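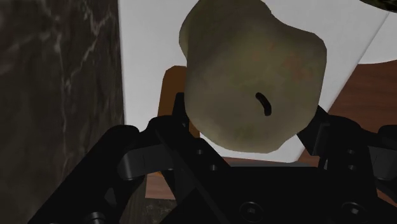
Tuesday, and I promised Theda I'd write down the rules for how we log sim grasps before everybody goes off and invents their own again. So this is me doing it, with coffee, in no great order. The one that started the argument is the pear. I'd call it a pear anyway, a big lumpy greenish one, and Ehsan had it down as "fruit, other" on Monday's sheet, so already we had two names for one object. It sits between the two fingertips with the short black stem over on the right of center, and there's an orange-brown thing partly hidden behind it on the left, with the left fingertip right over it. That's the sort of view I want us to be strict about!

Rule one, names. Use the name in the object list, even if you think the name is dumb (I think several of them are dumb). If it isn't in the list, ask Marites and she'll add it, usually before lunch. No "other". We had 20 of those in the Fedano set and I spent a whole afternoon opening them one at a time.

Rule two, and this is where Ronaldo and I went back and forth by the whiteboard. When a second object is partly behind a finger, do you mark the grasp as clear or as crowded? He says crowded only if there's contact in the contact log. I say crowded if you can't see daylight between the finger and the neighbor from the wrist view, because the policy only gets the wrist view and it can't read our log. We settled on two columns. Contact yes/no from the log, crowded yes/no by eye, and you fill in the by-eye one FIRST so the log doesn't talk you into anything. Ronaldo still thinks it's one column too many. Fine. He's the one who wrote the export script so he gets to grumble.

Rule three: a grasp counts when the object has been lifted clear and held for the full hold time. Fingers on both sides is a pose. I know it looks like a grasp, I've marked it as one myself plenty of times, and going back through the Ollon runs I had to change a bunch of mine. Embarrassing, moving on.

Rule four, seeds. Write the seed down. Episode 247 has no seed and a really weird drop in it that I'd love to replay, and I can't. Same goes for the friction setting if you touched it. If you didn't touch it, write "default", don't leave a blank, a blank means I come find you.

Rule five is Divina's and I like it a lot: whoever ran the batch doesn't do the final labels on that batch. Swap with somebody. We tried it on the Lemieux batch, all 610 episodes, and the arguments were good ones, mostly over squashed angles near the plate rim.

Still open:
Do we need a separate tag for stem contact? Ehsan says yes, I say wait till we see it matter.
Theda wants the old Condness sheets converted to the new columns. I'd do the last batch and leave the rest alone, but she may win this one.
Render check before a long run, who signs it? Right now it's whoever is standing there.

I'm putting a printed copy by the sim machine after lunch. Scribble on it if you disagree, in pen please, the pencil from last time was impossible to read.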